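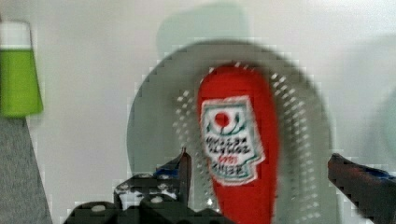
**Tanidgate kitchen puts robot arms in next year's budget**

August 23, 2022

The Tanidgate training kitchen plans to buy two robot arms next year, after a trial in which a single arm has been handling bottles, cups and other everyday kitchen items.

Sosina Yilma, who runs the kitchen, has asked for the purchase to go into the equipment budget that will be settled in November. The request covers two arms, a spare set of gripper fingers and 20 hours of staff training. Benches and wiring are to be paid for separately.

Two suppliers have been asked for prices. Cledis offers an outright sale with a service contract on top. Lencho would lease the arms for 60 months, with repairs included, but wants a deposit before delivery.

"The arm is the easy part to price," Yilma said. "Fingers wear, cables wear, and we need to know what a replacement costs before we sign anything."

The kitchen also wants wrist cameras as part of the deal. Feven Workneh, the technician in charge of the trial, said a ketchup bottle was a fair test for the equipment – tall, glossy and narrower at one end – and that any supplier should be ready to show its gripper working with one.

Workneh has drawn up a list of 125 household objects for the suppliers' demonstrations. Each firm will get the list 6 weeks ahead and may bring its own gripper.

A third firm, Zedeck, has been asked to quote for software only. Its price is due before the demonstrations start.

If the money is approved, the first arm would be ordered straight away and the second once staff have finished their training. The present arm is on loan and goes back at the end of the trial.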